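Clundberg Color Names

A word list of everyday color names in English, with the shade each name stands for and a note on how people tend to use it. The list was put together for spelling checkers, paint catalogs and the like. It is plain text, one entry per line, and needs no special software to read.

Version 4, 23 November 2021

Contents

names.tsv: the main list, 800 entries
pairs.tsv: 58 pairs of names that people often mix up
dropped.txt: names taken out since version 3, with the reason
LICENSE

Fields in names.tsv

name: lowercase, spaces allowed
family: one of 16 basic groups (red, brown, gray and so on)
hex: the middle of the range that readers picked for the name
spread: how far apart the picks were, from 0 (all the same) to 1
variants: other spellings, separated by semicolons
note: free text, often empty

How the names were collected

Most entries come from the Brellen paint cards, which were typed in by hand. The rest came from clothing labels and seed packets. A name was kept if it turned up in at least two places. Trade names were left out unless they had passed into common use.

Shades were set by asking readers to pick a match on screen. Each name was shown to 40 readers. Screens were not calibrated, so treat the hex value as a middle point and look at the spread before relying on it.

Neutral colors

Black, white and gray take up more of the list than we expected. "Off-black" and "soft black" have nearly the same middle point but are kept apart, as readers used them for different things. "Charcoal" has the widest spread in the gray family. White names are the hardest to tell apart on screen, and many of them are in pairs.tsv.

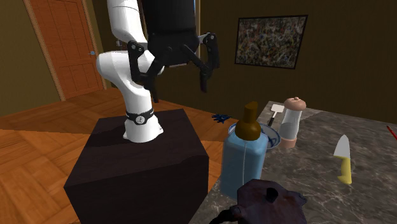
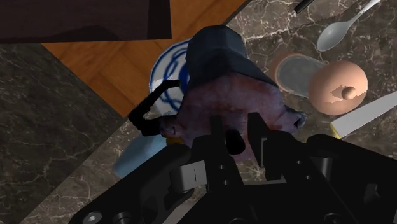 Both spellings, gray and grey, are accepted everywhere. The name field uses gray and the variants field holds the other one. If you match against British text, join on both fields.

Known problems

"Taupe" is filed under brown. A good many readers put it under gray.
"Teal" and "petrol" overlap almost fully.
Accents are missing from a few French loan words (ecru, rose).
Names for metallic colors have a hex value but it means very little.

Changes since version 3

Added the spread field.
Merged "eggshell" and "egg shell".
Moved "maroon" from brown to red.
Fixed the line endings that broke the Kereama import script in September.

Use

Free for any purpose, with credit to Clundberg Color Names. The Emico word lists use the same field order, so the two can be joined without changes. Send corrections as a plain diff against names.tsv, one name per line, and keep the lines in alphabetical order.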